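Minutes of the house meeting, Fleswood House, May

Held in the ground floor kitchen, start 7.15 in the evening. Five residents present, two apologies (both on late shift). The minutes of the April meeting were read and agreed with one correction: the spare front door key is kept in the drawer by the cooker and has never been kept in the meter cupboard.

**1. Matters arising**

The bathroom extractor fan on the first floor has been looked at by the letting office at Skorkstead. A new one is on order. Until it is fitted the window is to be left on the latch after showers.

The bicycle in the hall has gone. The hall is to stay clear.

**2. The shared bedroom and small belongings**

Most of the meeting was spent on this. Two residents said that small things end up on the beds in the shared room and stay there, so that nobody can sit down and bedding can't be changed without clearing everything first. It was pointed out that there is one shelf in the room and no bedside table, and that the bed is the only flat surface at the right height.
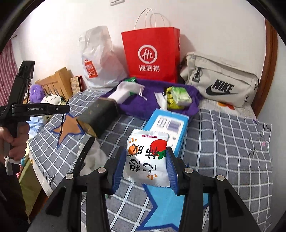

Food in bedrooms was taken first. The house rule says sealed food only, and there was some disagreement over what this covers. It was agreed that a small packet such as the white one with the red and orange fruit on it may be kept upstairs while it is sealed, and that anything opened comes down to the kitchen the same evening. Tissues can stay by the bed. Used ones go in the bin on the landing, and the bin is to be lined. One resident asked for the rule to cover drinks as well. This was left for next time.

Cases, pouches and soft items were discussed next. The meeting did not want a rule about what people own. It did agree that each person should have one bag or box for loose things and that the bed should be clear by bedtime. A proposal for a weekly inspection was put forward and had no support.

It was agreed to try sorting on a towel. Everything small goes on to the towel in one go, is sorted there, and the towel is then lifted off so the sheet can be changed. The resident who suggested it has done it this way for years and says it saves hunting for things in the folds. Bags are to be stood along the wall at the back while this is done. 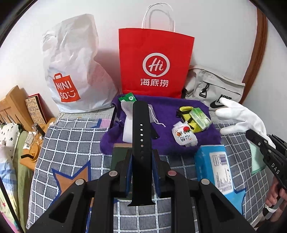

Three points were added after some discussion:

- Watch straps, cords and chargers are to go in a pouch with a drawstring or a zip. Two straps went through the wash in March and one blocked the filter.
- Carrier bags may be used for sorting but should not be used for storage. Empty ones go in the kitchen drawer.
- Books go back on the shelf. If the shelf is full, raise it with the house and a second one will be looked into.

Action: all residents to have a bag or box for loose items by the next meeting.

**3. Bedding and laundry**

The Dumlao machine is working again. It should not be filled above the line inside the drum. The meter stood at 3,094 when it was read before the meeting and will be read again next month, so that we can see what the machine costs to run.

Sheets are to be changed every 2 weeks. Fitted and printed sheets are to be washed cool, as two have faded badly and one has started to fray at the hem. Towels are washed separately from sheets – dark ones especially. There was a request for a second drying rack. Cost to be looked into, and it would have to fold flat behind the kitchen door.

Action: the resident in the back room to get a price for a rack.

**4. Storage boxes**

Grilura under-bed boxes were suggested. One resident has used them before and found the lids poor but the boxes sound. The bed legs would need measuring, as the gap may be too low on the side nearest the window. It was agreed to measure first and order afterwards.

The house fund has 480 in it. It was agreed that boxes could come out of the fund if they are for shared use. Boxes for one person's use are paid for by that person. A suggestion that the fund be built up to 1,000 before anything else is bought was discussed and not agreed.

Action: the two residents in the shared room to measure under both beds.

**5. Kitchen**

The fridge shelves are to be labelled again, as the old labels have come off. The top shelf stays shared. The bread bin needs a proper clean and will be done with the cupboards at the end of the month.

The tap still drips. Reported to Skorkstead twice, and to be reported a third time in writing.

**6. Any other business**

Heating – agreed off from now on, except by request on cold evenings.

Parcels – to be left on the stairs and not on the radiator.

Noise after 11 at night was raised. Those concerned were present and will keep the door shut.

Next meeting: same place and time next month. Drinks in bedrooms and the under-bed measurements to be on the list.

The meeting closed at 8.40.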